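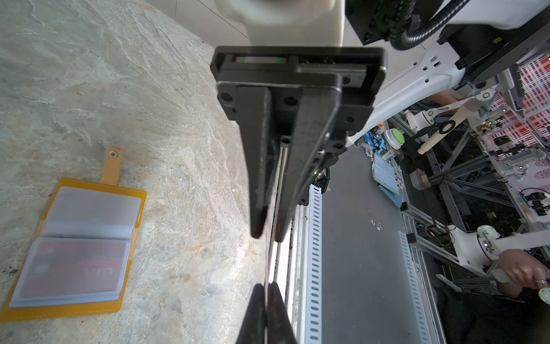

Frequently asked questions about boarding your cat with us

How early should I book?
For summer and for the end of November we advise to book two months before. In other months one week is usually enough. Please use the form on the Booking page, as we do not always hear the telephone.

Which vaccinations does my cat need?
Your cat must be vaccinated against cat flu and panleukopenia, and the last booster must be valid for the whole stay. Bring the card from your vet. A photo of the card on your phone is also fine.

Can my two cats stay together?
Yes, if they share a home already. They will have one large room with two beds and two litter boxes. If they begin to fight, we separate them and call you the same day. You pay no extra for the second room.

What food do you give?
We have Wevenis dry food and several kinds of wet food. If your cat eats something else, please bring it in a closed container with the name of the cat on it. We do not change the diet of a cat during a stay.

My cat takes medicine. Is this a problem?
Tablets and eye drops are no problem. For insulin injections, please write to us first, so we can tell you if a trained person is here on your dates.

Do you take cats that are not neutered?
Females yes, males older than six months no.

How big is the Daltness house?
It has more than 400 square feet of indoor play space, and the garden is fully fenced with a net on top. Our smaller house in Nirkholm has no garden, but it is quieter and older cats often prefer it.

What happens if my cat gets sick?
We call you, and then the vet. If we cannot reach you, we may spend up to $638 on urgent treatment without asking. You can choose a different limit on the form.

May I bring a blanket or a toy?
Please do. Something that smells like home helps in the first nights. Do not wash it before you come.

At what time can I pick up my cat?
Between 9 a.m. and noon, or from 4 to 6 p.m.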